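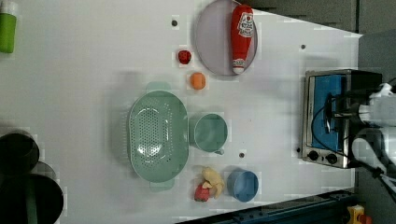 The ketchup was lying down when I got to the kitchen table, flat out on the lavender plate like it had been served for tea, and I knew straight away that my sister had been packing.

She packs the way she talks. Everything comes out at once and you sort it later! She'd gone to work and left me a note on the back of a Firka envelope: "Pick what you want, the rest goes to Cikura by four." Cikura is the op shop on the corner, and they're fussy about what they'll take (no electricals, no chipped stuff, nothing with a face).

So I made a cup of tea, in my own mug, and had a good look at what was on offer.

The colander I remembered. Mint green, oval, a handle at each end, big enough to bathe a cat in. Mum drained the Christmas potatoes in one just like it, and for years I believed ours had been lost in the move from Tuncer Street. Now I had a suspicion. I held it up to the window and let the light come through the holes, and I was eight again, with steam all over my glasses.

Then the green mug, which I'd given her, and the pale blue cup, which I hadn't. She's always liked the blue one better. I put it to one side for her without a word, because that's the sort of person I am, and then I wrote her a text about it, because that's also the sort of person I am.

The toaster oven I didn't want to think about. We fought over that thing for an entire January. She'd bought it for 30 dollars from a bloke out past the Cuvex warehouse and swore it would do a whole chook. I said it would do half a chook and a blackout. We didn't speak for a fortnight, and when we did it was about the chook. I gave one of the knobs a bit of a twiddle for old times' sake.

And then there was the fruit. A strawberry, a banana, and a little orange ball of a thing that we never did agree on. I always said apricot. She said peach, and she was older, so on the shop sign it was peach. We ran a very strict shop under the stairs. A peach was 501 dollars and a banana was 3000, and if you wanted to pay by leaf you had to queue. I once saved leaves for a week and she closed early.

I'd had no idea she'd kept any of it. Four houses, two husbands, one flood, and she'd carted that banana through the lot.

I rang her at work, which she hates.

"Have you picked?" she said.

"How much is the peach?"

She didn't say anything for a bit. I could hear somebody's printer going behind her.

"It's 936 now," she said. "Everything's gone up."

"It's an apricot."

"Then it's not for sale."

I went out the back in my socks, to the lemon tree, which had dropped half of itself on the path in the wind. I got a decent handful, the big flat ones, and wiped them on my jumper. Then I came in and stacked them on the corner of the table where she'd find them, and put the strawberry on top so they wouldn't blow about when she opened the door.

The colander I took home on my lap on the bus.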